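Palumbo: grasp and handover planner for two-arm robots

Maintainer: Raghavendra Shetty
Last updated: 19/05/2024

Palumbo takes a segmented depth cloud and a pair of arm models and returns a ranked list of grasps for rimmed objects: bowls, plates, pans, tubs. It was split out of the larger Condus stack in March so that people could use the planner without pulling in the whole scheduler. If you only want to open and close grippers from a script, you don't need this package.

The recordings in the data folder come from the Kerkville rooms. They are there so that you can run the planner offline and compare your results with ours.

What it does

The planner works in three stages. The first fits a circle to the upper edge of the object and throws away fits with too much residual. The second walks round that circle and proposes a pinch at each step, one finger inside the wall and one outside. The third checks each proposal against both arms, the table plane and anything else in the collision map, then scores what is left.

Either arm may take the rim, and both may be used at once. With two arms the planner treats the first grasp as fixed and looks for a second one that keeps the housings apart. Most of the run time goes on this check.

Steel bowls are the hard case. The inside of the basin throws back highlights and a bent copy of the room, and the depth camera returns holes or points well below the table. Palumbo ignores everything inside the fitted rim unless you set use_interior to true. In the wrist view one finger of the other arm is over the inside of the bowl, and the collision map has to know about it from joint positions alone, as the depth there can't be trusted. 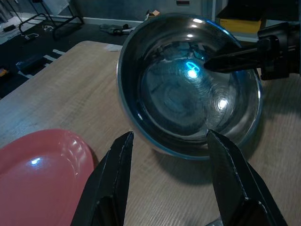

Installing

You need Python 3.10 or newer and a C++ compiler. Clone the repository, then run:

pip install -e .
palumbo-build-kernels
palumbo-check

The last command loads one recording, plans on it and prints the best grasp. If it stops with "no arm model found", set PALUMBO_ARMS to the folder holding your robot description files. There are two sets of arm files in the repository, and neither will suit your robot without changing the tool offsets.

Settings you are likely to change

rim_step: spacing between proposals along the rim, in degrees. Default 10. Smaller values find more grasps on tight tables and take longer.

max_tilt: how far the gripper may lean from the rim normal, in degrees. Default 30. Raise it if the arm is mounted low.

use_interior: off by default, see above. Safe to switch on for matt plastic.

prefer_arm: left, right or none. With none, the arm with more joint travel left over gets the better score.

keep_clear: a list of named boxes that neither arm may enter. We use it for table edges and cable runs.

Settings are read from palumbo.yaml in the working directory. Command line flags win over the file.

Data

There are 1394 short recordings, of which 1014 have a hand-checked rim. The rest are included unlabelled and are skipped by the evaluation script unless you pass --all. Each recording holds joint positions, colour and depth from the wrist cameras, the head camera and the planner's own log.

The folders are:

table: object resting on a table.
held: object already in one gripper.
handover: a person near the robot, object in one or both grippers.

The folder name says what the recording was meant to be, and a single frame from it may not show that. Use the event times in the log if you need the moment of contact.

Files in held and handover need the object pose as well as the rim, since a bowl hanging from one side of its rim is rarely level. The fitter takes the gripper pose as a starting guess and refines the tilt from the visible part of the edge. It does well when at least a third of the rim is in view of the head camera and badly when the other arm is in front of it.

People are added to the collision map as upright capsules, sized from the depth cloud. The head camera often sees only part of a body at this range, so the capsule is stretched up to a fixed height whatever is visible.
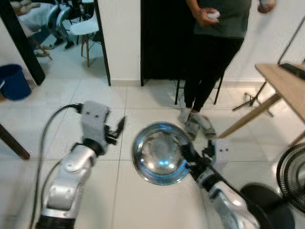
The fixed height is set by person_height and should be left alone unless your head camera is mounted much higher than ours. Reflections in a glossy floor can produce a second capsule below ground level. Anything with its centre under the floor plane is dropped before planning.

Known problems

The circle fit assumes a round rim. Oval dishes give a poor fit and usually no grasps at all. An ellipse fit is on the Culau branch, untested with two arms.

Cables along the arms are not modelled. Add a margin with arm_padding if yours stick out.

Time stamps for the two wrist cameras can drift apart on long recordings. The loader corrects for this with a straight line fit, good enough for planning but not for tracking.

Licence

The code is under the MIT licence. The recordings may be used for research and teaching; write to Raghavendra before using them in anything you sell. Report bugs through the issue tracker and attach palumbo.yaml along with the planner log.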